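Publications > Cell Maintenance > Section 4
9 February 2023 — Simão Esteves

4.2 Checking the gripper camera mount in the simulated cell

The Frerichs procedure asks for the wrist view to be re-aligned every 300 episodes, on the grounds that small errors in the mount build up. We are not convinced. Our log for the Brurkby model holds 1,292 episodes, and the offset we recorded before each re-alignment was too scattered to show a trend. What did matter was the opening of the fingers when the check was made — a point the procedure leaves out. We therefore set the gripper open and empty over bare tabletop, and compared the wrist view with the overview (Figure 2).

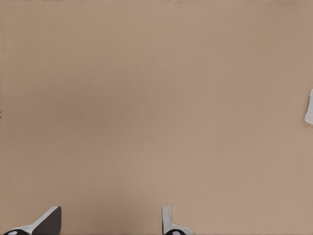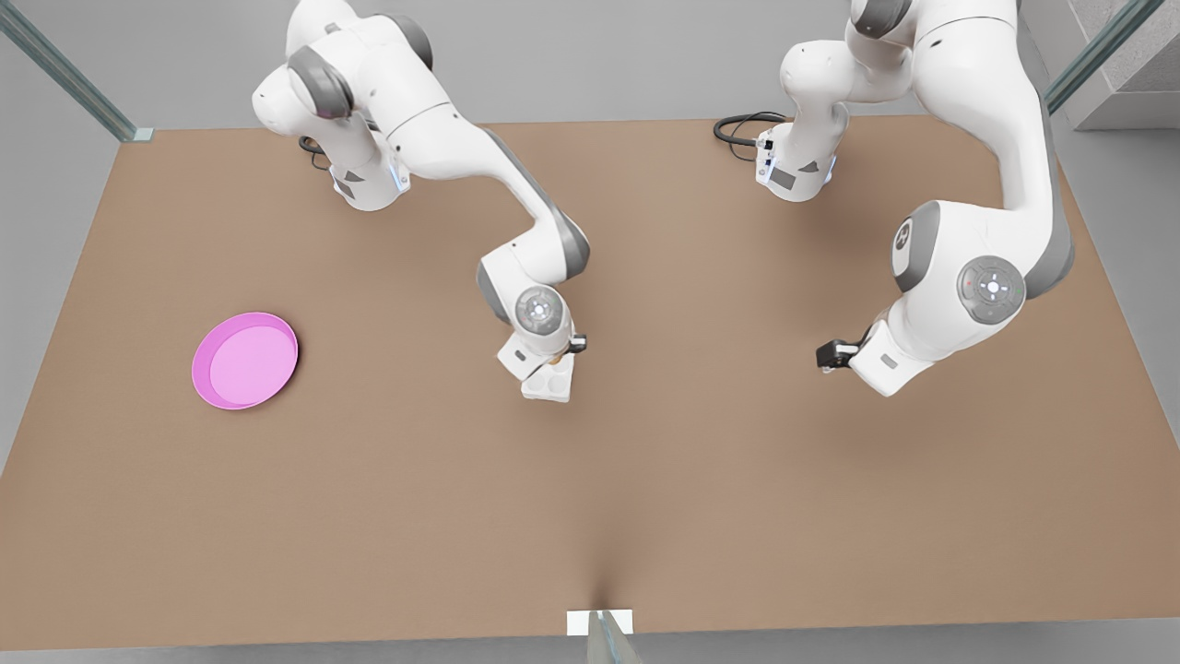 Figure 2. Simulated cell. First picture: view from a gripper, with its two fingers at the bottom edge. Second picture: overview of both arms and the tabletop, with the pink plate to the left.

A plain surface gives the Riltell matching tool very little to hold on to, and we would not trust its score here. We used the finger edges as the reference instead. Whether this carries over to a physical mount is an open question — 100 further episodes are planned for March.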